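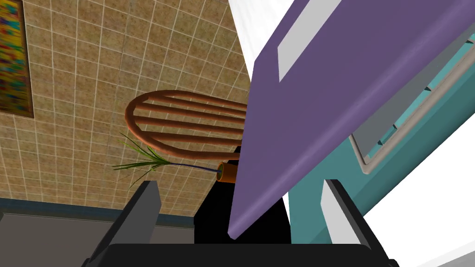
Objeto roxo com etiqueta cinzenta, sem nada escrito.

Aparelhos de saúde em casa: o que vale a pena fazer e o que é conversa

8 de abril de 2026

Quem tem um medidor de tensão, um oxímetro ou um termómetro digital na gaveta já recebeu conselhos a mais. Boa parte vem de quem vende acessórios. Seguem os que resistiram a uns anos de uso cá em casa, e os que deixei cair.

Pilhas
O medidor de braço Cesley traz no folheto a promessa de "centenas de medições". O meu começou a mostrar o símbolo da bateria fraca à medição 105. Pode ter sido azar, mas desde então tenho quatro pilhas alcalinas novas guardadas ao lado do aparelho. As recarregáveis só se o manual as admitir. E se o aparelho vai ficar meses parado, tire as pilhas, que uma pilha vertida estraga os contactos e a garantia raramente cobre isso.

Limpeza da braçadeira
Há quem recomende os toalhetes Filtora, 27 numa embalagem, a um preço que dava para jantar fora. Experimentei. Um pano ligeiramente húmido com detergente neutro deixou-me a braçadeira com o mesmo aspeto. Não mergulhe o tecido em água com a bolsa de ar lá dentro, não use lixívia e deixe secar à sombra antes de enrolar. Se várias pessoas usam o mesmo aparelho, ou se alguém está doente, siga a desinfeção indicada pelo fabricante, e aí não invente.

O tubo
Guardar o tubo dobrado em três para caber na bolsa é pedir uma fissura. Enrole-o largo, sem vincos. Se a braçadeira enche e perde pressão logo a seguir, veja primeiro o encaixe e o tubo antes de dar o aparelho por morto.

Caixas organizadoras
A Lolto vende uma com 13 divisórias para "o canto da saúde". Continuo sem saber o que se põe em 13 divisórias. Uma caixa de sapatos com tampa faz o serviço, desde que fique longe do fogão e fora da casa de banho, onde o vapor do duche não ajuda nenhuma eletrónica. As pilhas pequenas, do tipo botão, fecham-se à parte e bem fora do alcance das crianças. Neste ponto não sou cético.

Oxímetro de dedo
Verniz escuro e dedos frios podem falsear a leitura. Aqueça as mãos, tire o verniz, fique quieto e espere que o número estabilize. Limpar a janelinha interior com um cotonete seco também não custa nada. Quanto às capas de silicone "antichoque", a minha rasgou antes de o oxímetro cair pela primeira vez.

Aplicações no telemóvel
O medidor da Chang liga-se por Bluetooth e faz gráficos bonitos. Perdi os registos todos quando troquei de telemóvel em maio. Um caderno com data, hora e valores continua a ser o que levo à consulta. Se preferir a aplicação, exporte de vez em quando.

Calibração caseira
Comparar o seu medidor com o da vizinha não prova coisa nenhuma, podem estar os dois errados. Leve-o à próxima consulta e peça para comparar com o de lá. Valores estranhos repetidos, ou sintomas, são assunto para um profissional de saúde, e não se muda medicação por causa de um número no visor.

Manuais
Guarde o papel na caixa, com o talão de compra agrafado. O talão desbota, por isso tire-lhe uma fotocópia.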